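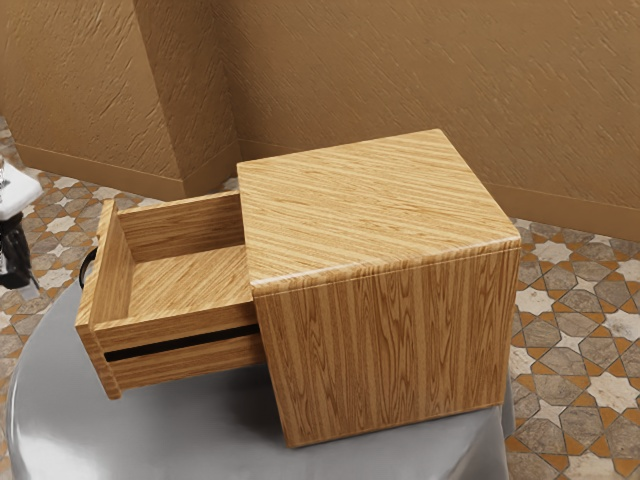 Totthorpe has built bedroom furniture in Brelten since 1905, and until February every drawer was opened and closed by hand at final check. The new cell on line 3 now does the pulling, and each job is set up in simulation before it reaches the floor. The nightstand stands on its round gray platform with the drawer pulled well out, so the dark slot along the side wall can be looked at before the cycle is approved.

Brisa Figueroa moved from the check bench to the simulation desk this spring. She sets the drawer travel for each model and signs off the run.

Faustino Pacheco still handles cabinets the cell rejects. He used to open 348 drawers a shift and says his wrist is better. He also says he misses the bench, where there were people to talk to.

The bench crew was offered retraining, with pay unchanged. More pictures from line 3 will be added here.

Page updated July 13, 2024.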